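Zwischenbericht an die Stiftung Tudovano
Vorhaben: Erschließung der Geschäftsbriefe der Weberei Engelhardt, Projektname Destari
Träger: Stadtarchiv Pivormont
Berichtszeitraum: zweites Förderhalbjahr

1. Stand der Arbeiten

Der Bestand umfasst nach der abgeschlossenen Sichtung 80 Archivkartons. Im Antrag waren wir von einem kleineren Umfang ausgegangen, da die Kopierbücher aus dem Dachgeschoss des ehemaligen Kontors zu diesem Zeitpunkt noch nicht übernommen waren. Inzwischen befinden sich alle Teile im Magazin und haben vorläufige Signaturen erhalten.

Verzeichnet sind bisher 3.000 Schreiben. Zu jedem Schreiben werden Absender, Empfänger, Ort, Datierung und ein kurzer Betreff erfasst. Wo die Datierung fehlt, wird sie aus Lieferlisten oder aus dem Papier erschlossen und in eckige Klammern gesetzt. Undatierte Einlagen, etwa Garnmuster und Preiszettel, bleiben beim zugehörigen Brief und werden im Bemerkungsfeld genannt.

Die Korrespondenz mit den Färbereien ist vollständig bearbeitet. Bei den Speditionsbriefen fehlt noch der Buchstabenbereich ab M. Die Familienpost, die im Nachlass zwischen den Geschäftsbriefen lag, wurde nicht herausgelöst. Sie wird an ihrem Ort verzeichnet und erhält ein eigenes Schlagwort.

2. Transkription

Für die Volltextausgabe wurden die Jahrgänge ausgewählt, in denen die Weberei von Leinen auf Mischgewebe umstellte. Die Texte sind in deutscher Kurrentschrift geschrieben, die Kopierbücher außerdem auf sehr dünnem Papier, dessen Rückseite durchscheint. Die Lesung dauert hier deutlich länger als bei den Originalbriefen. Stellen, die auch nach zweiter Durchsicht unklar bleiben, werden als unleserlich gekennzeichnet und nicht ergänzt.

Die Transkriptionsrichtlinien liegen in der zweiten Fassung vor. Geändert wurde die Behandlung der Abkürzungen: Maße und Währungen bleiben in der Form der Vorlage stehen, Grußformeln werden aufgelöst. Die bereits fertigen Texte wurden daran angepasst. Das hat im Frühjahr mehrere Wochen gekostet, die an anderer Stelle fehlten.

Das Ortsregister wächst langsamer als geplant. Viele Zulieferer saßen in Weilern, die später eingemeindet oder umbenannt wurden. Wir verwenden die zeitgenössische Namensform und verweisen auf die heutige.

3. Bestandserhaltung

14 Kopierbücher haben gelöste Rücken oder Risse im Falz. Sie sind für die Benutzung gesperrt und liegen in säurefreien Mappen. Ein Kostenvoranschlag einer Restaurierungswerkstatt liegt vor. Er überschreitet den im Finanzplan vorgesehenen Ansatz, siehe Abschnitt 5.

Schimmelbefall wurde in einem Karton festgestellt. Der Inhalt wurde gesondert verpackt und außer Haus gereinigt. Bei der Nachkontrolle im Magazin gab es keinen weiteren Befund. Metallklammern werden vor der Umbettung entfernt, die Zusammengehörigkeit der Blätter bleibt durch Umschläge erhalten.

4. Vermittlung

Das Archiv hat im Berichtszeitraum 4 Lesekurse für Kurrentschrift angeboten. Alle Kurse waren ausgebucht, für den Herbst wird eine Warteliste geführt. Gelesen wurden überwiegend Reklamationen, weil sie kurz sind und sich der Wortschatz wiederholt. Als schwierig erwiesen sich die Zahlungserinnerungen des zweiten Prokuristen, dessen Schrift stark nach rechts fällt und kaum Oberlängen hat. Sie werden künftig erst im Aufbaukurs verwendet.

Das Begleitheft mit Buchstabentafel ist gedruckt. In der ersten Auflage waren das lange s und das h in einer Zeile vertauscht, ein Korrekturblatt liegt bei. Die zweite Auflage wird berichtigt.

Mit der Realschule in Pivormont wurde eine Unterrichtseinheit über Lieferwege und Löhne erprobt. Die Rückmeldungen der Lehrkräfte betrafen vor allem die Länge der Quellentexte. Wir kürzen die Auswahl und stellen jedem Brief eine knappe Worterklärung voran.

5. Finanzen

Personal- und Sachmittel wurden im Rahmen des Bewilligungsbescheids verwendet. Minderausgaben entstanden bei den Reisekosten, da die Gegenüberlieferung einer Spedition als Digitalisat bestellt werden konnte. Mehrausgaben entstanden bei Verpackungsmaterial. Wir bitten um Zustimmung, die frei gewordenen Reisemittel für die Restaurierung der am stärksten beschädigten Kopierbücher umzuwidmen. Ein formloser Antrag liegt als Anlage 2 bei, der zahlenmäßige Nachweis als Anlage 1.

6. Abbildungen

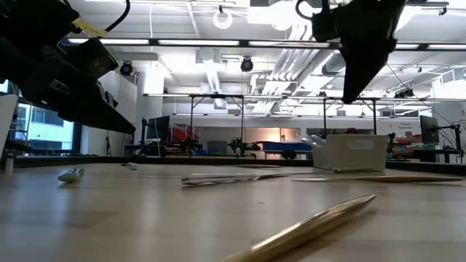 Stifte auf dem Holztisch

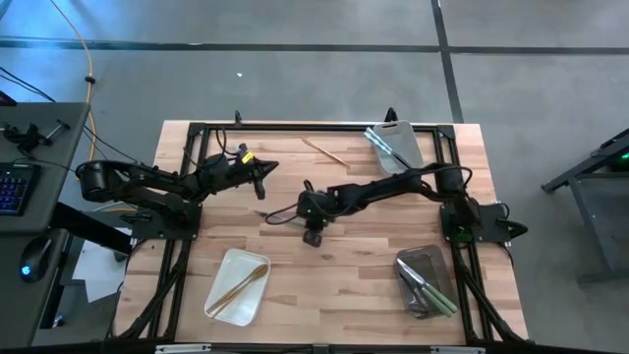
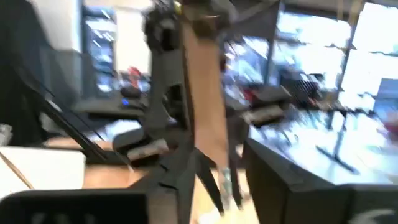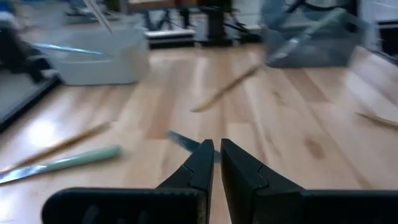 7. Ausblick

Bis Dezember sollen die Speditionsbriefe abgeschlossen und die Lohnlisten begonnen sein. Die Freischaltung der Datenbank ist für denselben Monat vorgesehen, zunächst ohne Volltexte. Offen ist noch, wie mit Schreiben umgegangen wird, die Angaben zu Krankheiten von Beschäftigten enthalten. Wir holen dazu eine Auskunft beim Landesarchiv ein und halten die betroffenen Datensätze bis dahin zurück.

Die Rechte an den wenigen gedruckten Musterkatalogen sind geklärt. Sie können mit der Datenbank veröffentlicht werden. Für das Ortsregister beantragen wir keine Verlängerung, es wird im kommenden Halbjahr mit den dann vorliegenden Einträgen abgeschlossen und später aus Eigenmitteln fortgeführt.

Anlagen
1 Zahlenmäßiger Nachweis
2 Antrag auf Umwidmung
3 Transkriptionsrichtlinien, zweite Fassung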